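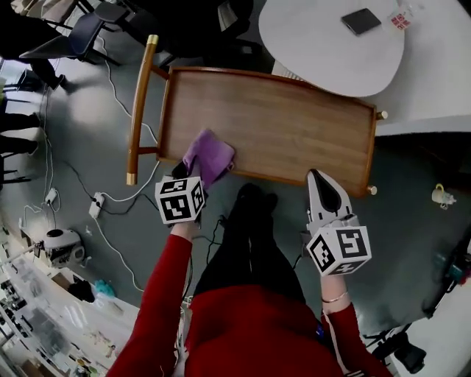
Section 2: Cleaning and Oiling Your Ornunlow Serving Board

September
By Xóchitl Ventura, Manríquez Home Goods

Welcome back, and thank you for sticking with us past the unpacking section! An Ornunlow board asks for very little, but it does like a regular wipe and a drink of oil now and then, and if you get into the habit early it'll stay handsome for a good long while. Set aside 20 minutes for the work itself, plus a night for the oil to soak in.

You will need a soft cloth, a second cloth for the oil, mild dish soap, and the small bottle of Jarnorby oil that came in the box (any food-safe mineral oil will do once that runs out).

1. Brush off the crumbs, then go over the whole surface with a dry cloth, paying attention to the corners where the rim meets the base.

2. Dampen the cloth with warm water and a drop of soap. Wring it out well – it should feel barely wet in your hand – and wipe along the grain.

3. Wipe again with plain water, then dry both faces with a towel.

4. Stand the board on its long edge until it no longer feels cool to the touch. In my kitchen that takes most of an afternoon.

5. Pour a spoonful of oil onto the second cloth and rub it in, first the top, then the rim, then the underside. Don't skip the underside, even though no guest will ever admire it.

6. Leave the board overnight at room temperature, some 68 degrees if you can manage it, and buff away whatever oil is left in the morning.

Note: New boards drink up more oil than old ones. If yours looks dull again after a week, repeat steps 5 and 6.

CAUTION: Never soak the board or put it in the dishwasher. The wood can split, and the warranty doesn't cover water damage.

CAUTION: Lay oily cloths out flat to dry, away from the stove, before you throw them away. Some oils can heat up in a crumpled rag.

For scratches and stubborn stains, go on to Section 3.

Related items
Orneter Bread Board: Care Sheet
Section 1: Unpacking and First Wash
Section 3: Sanding Out Scratches
Choosing an Oil for Kitchen Wood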